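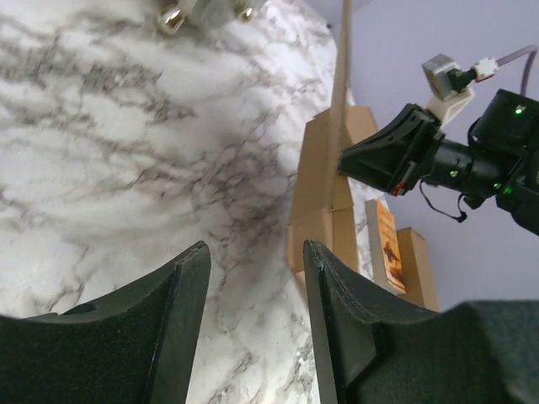

The two-arm bench with its marble-patterned top, Fleltholm workshop.

Print this page | E-mail this page

Progress report to the Jinetti fund, 07/07/2020
Prepared by Salamatu Uzor

Of the 2,000 pounds granted, 380 remains. The second arm took most of it, and the Trusta quote for spare cables rose twice while we were admiring it. We have asked Hodžić for a rival price – they have sent a brochure.
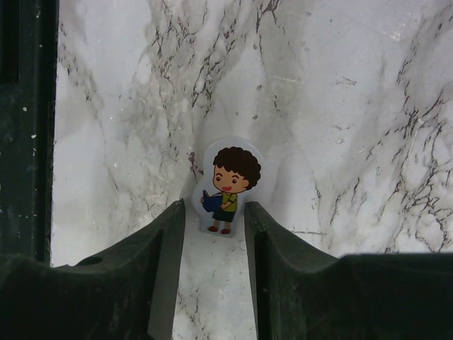 and a very nice brochure it is, but we can't enter it in the accounts. Mackenzie McIntyre is chasing them.

Next year's plan asks for five sets of gripper fingers at 114 pounds a set. The felt-like facing is the part we would pay extra for.

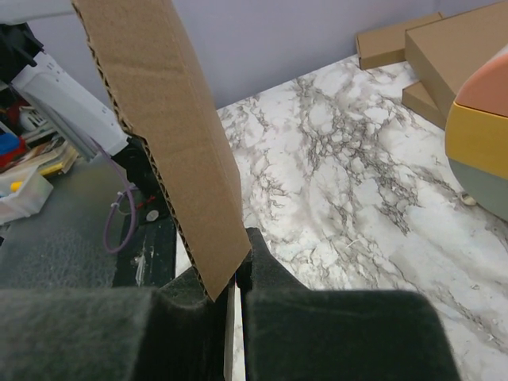 Consumables are the cheerful line in the budget. We put nothing down for test pieces in May and propose nothing again. A strip of corrugated cardboard held between the fingers costs us only the cutting, and deliveries keep us supplied.

Comments

Olumide Effiong: Is the cable price per cable or per box?

Salamatu Uzor: Per cable. I asked twice.

Hauwa Babalola: Please send me the brochure.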